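I ran a team for the first time when I was twenty-six, and I got the job because the person above me quit on a Wednesday and I was the one who knew where the keys were. It was a parts warehouse in Naylor. We had 2,715 items on the shelves according to the computer and a good deal fewer than that if you walked the aisles.

I have been asked a few times since then what I learned about leadership in that place. I usually say something short and change the subject. I'm writing this down mostly to see if I can give a longer answer.

The first month I did what I thought a boss did. I held a meeting every morning. I stood at the front with a clipboard and read out what had gone wrong the day before. The crew listened, went back to work, and did things the way they had always done them. I took that as a lack of respect. Looking back, I think they had heard the same list from three managers before me and had stopped expecting anything to come of it.

What changed was the count. In June the owners wanted a full inventory before they moved us over to a new stock system called Gendus. I made a schedule, assigned the aisles, and went to my office to wait for the numbers. By lunch on the first day two people weren't speaking to each other and the count for the back wall had been done twice with different results. One sheet said 1,141 and the other said 1,017.

My first thought was to find out whose sheet was wrong. I had the sheets in my hand and was on my way to do that. Then I stopped and counted the back wall myself, which took me the rest of the afternoon. Both sheets were wrong. The bins had been relabeled at some point and half the old labels were still on, so it depended on which label you read. I had been walking past those bins for a month.

I told everyone the next morning that I had set the count up badly. I didn't make a speech out of it. I said the labels needed to be fixed first and asked who had ideas about how to do it. There was a long silence, and then one of the older guys said he'd written up a plan for that a couple of years ago and it was probably still in a drawer. It was. We used it nearly word for word.
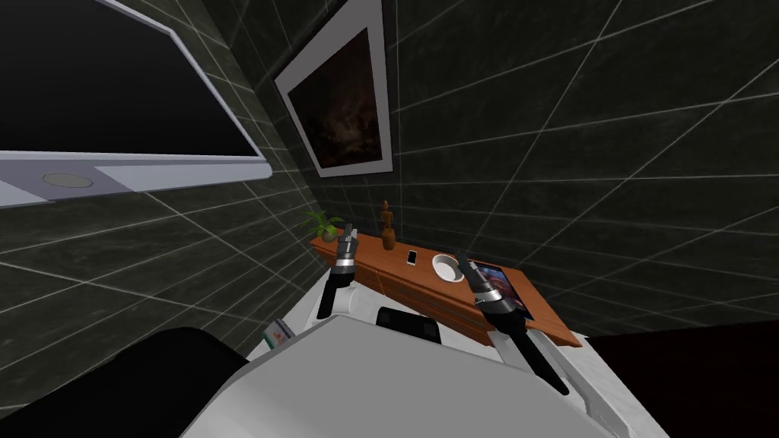 My sister read a draft of this and told me I was letting myself off easy, that owning up to one bad count is the least a manager can do and I shouldn't get credit for it. She has managed more people than I have, and she said the harder part is the month after, when the old habits come back and there is no crisis to keep you honest.

She has a point. By August I was back to reading from the clipboard some mornings. I'd get busy, the owners would call, and I would find myself telling people things I should have been asking them. The difference was that the crew had started to say so. One of the forklift drivers would look at the clipboard and then at me, and I'd put it down.

I stayed four years. After that I went to Bevo, a much bigger outfit with an office in Illuvden, where they sent the new supervisors to a course. It lasted 2 days and came with a binder. Some of it was useful, especially the part on how to give bad news. A lot of it was about presence – how to stand, where to look, how to hold a room. I remember thinking that the best boss I had worked with up to then mumbled and looked at his shoes, and people would have done almost anything for him. He knew the work and he remembered what you told him.

I don't think he was born that way, or that he set out to become it. He'd been put in charge of something, found that it was hard, and kept asking questions.

I still have the binder. The plan from the drawer I gave back to the man who wrote it, with a note on the front saying it had worked. He told me he would have liked the note two years earlier.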